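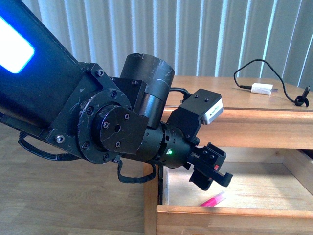 Damián Cabral demande si un tiroir de chevet en bois doit être vidé complètement avant d'être ciré, ou si l'on peut se contenter de pousser les affaires d'un côté puis de l'autre. Il faut le vider. La cire tache le papier et les tissus, et on travaille mal les angles quand il reste quelque chose au fond.

Les autres questions reçues à l'atelier Pritanholm sur les tables de chevet sont regroupées ci-dessous. Page mise à jour le 30 janvier 2021.

Mon tiroir frotte quand je l'ouvre. Que faire ?
Sortez-le et regardez le dessous des côtés. Les zones de frottement sont plus lisses et souvent plus foncées que le reste. Passez un papier de verre fin dans le sens du fil, dépoussiérez, puis frottez un morceau de bougie blanche sur ces zones. N'utilisez pas d'huile alimentaire, elle rancit et retient la poussière. Si le tiroir frotte seulement par temps humide, attendez une période sèche avant de poncer, sinon il aura trop de jeu ensuite.

Comment sortir un tiroir qui n'a pas de butée visible ?
Tirez-le jusqu'au bout en le soutenant par-dessous, puis soulevez légèrement l'avant. S'il résiste, passez la main à l'intérieur, sous le plateau : il y a parfois un petit taquet pivotant.

Le bouton en bois tourne dans le vide. Faut-il le remplacer ?
Presque jamais. Ouvrez le tiroir et resserrez la vis par l'intérieur de la façade. Si le pas est usé dans le bouton, glissez une allumette encollée dans le trou, coupez à ras, laissez sécher une nuit et revissez. Nous vendons des boutons ronds bruts, référence 962, à teinter soi-même.

Quel produit pour un bois clair verni, couleur miel ?
Un chiffon à peine humide suffit pour l'entretien courant, suivi d'un chiffon sec. Deux ou trois fois par an, on peut passer le lait d'entretien Fliresance, en couche mince. Évitez les produits au silicone, qui compliquent toute reprise du vernis. Les moulures du panneau de façade se nettoient avec un pinceau plat à poils souples.

À quelle distance du rideau placer le chevet ?

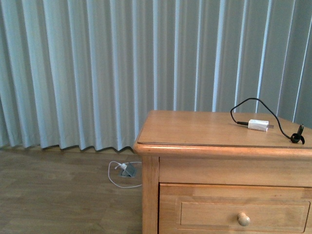
Laissez au tissu de quoi tomber droit. Un rideau à plis profonds prend plus de place qu'on ne le croit une fois ouvert et ramassé sur le côté. Nous conseillons 10 cm entre l'arrière du meuble et les plis, 9 si la pièce est étroite. Un rideau coincé derrière un chevet garde la marque et s'use à cet endroit. Vérifiez aussi que l'on peut passer l'aspirateur derrière sans déplacer le meuble.

Que faire du câble du chargeur ?
S'il est trop long, repliez l'excédent en boucle large et tenez-le avec une attache en tissu, sans serrer. Fixez-le ensuite le long du pied arrière avec un clip adhésif. Sur un vernis ancien, essayez d'abord le clip à un endroit caché. Ne faites pas passer le câble sous un pied du meuble ni dans l'ouverture du tiroir, où il finit pincé.

Peut-on percer le fond du tiroir pour y ranger le chargeur ?
On peut percer pour faire passer un câble, mais nous déconseillons de laisser un appareil en charge dans un tiroir fermé. Il chauffe, et l'air ne circule pas. Laissez-le sur le plateau et gardez le tiroir pour le reste.

Un verre a laissé un rond blanc sur le plateau. Est-ce définitif ?
En général non, si la marque est blanche. Elle est alors dans le vernis et part souvent avec un peu de pâte à polir fine, sans appuyer. Une marque noire a atteint le bois et demande un décapage.

Quelle hauteur pour un chevet ?
Le plateau doit arriver au niveau du matelas ou un peu au-dessous. Notre modèle Ledesma fait 68 cm, ce qui convient aux lits hauts. Pour un lit bas, prenez plutôt le Jiva.

Comment protéger le sol ?
Collez des patins en feutre sous chaque pied, après avoir dégraissé le bois. Changez-les dès qu'ils accrochent des grains de sable, car ils rayent alors le stratifié autant qu'un pied nu.

À qui envoyer une question qui n'est pas dans la liste ?
À Peninah Mohamedi pour l'entretien et les réparations, à Vidar Hedlund pour les dimensions et les commandes. Joignez les mesures du tiroir, prises à l'extérieur, en millimètres.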